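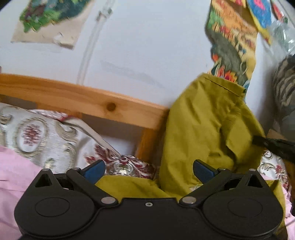
Figure 1. Mustard-green garment held up against a white wall.

Screen-Free Hikes and Whether They Do Anything
Radek Machala
Term project, final report, February 16, 2019

1. Question

Outdoor groups keep telling people to leave the phone at home and go walk in the woods. The claim is that you come back rested and then use your screens less. I wanted to see if the second part holds up, and I went in doubting it.

2. What I did

I signed up 18 students for two walks on the Rafferty Trail in August. Half carried their phones as usual and the other 9 left theirs in a locker at the trailhead. Everyone wrote down their daily screen time for the week before and the week after, using the Pollimik app. Yes, an app that tracks your phone use is one more thing to look at on your phone. I could not find a better way.

3. Results

The locker group said they enjoyed the walk more. Their screen time the next day dropped by 115 minutes on average, and that number looks great until you see day three, when it was back to normal. The group with phones dropped a little too. I suspect most of the drop is just tired people going to bed early.

4. Problems

The groups were small, and they were not assigned at random. People who hate giving up a phone picked the other group. Two students lost their logs. The Drovora Outdoor Club flyer I started from says one hike can "reset your habits" but gives no source, and when I wrote to ask for one I got a coupon for Citen trail socks.

5. Next step

I would run it again over a full month, with weekly walks and a third group that stays home and reads. Until then I would not repeat the flyer's claim.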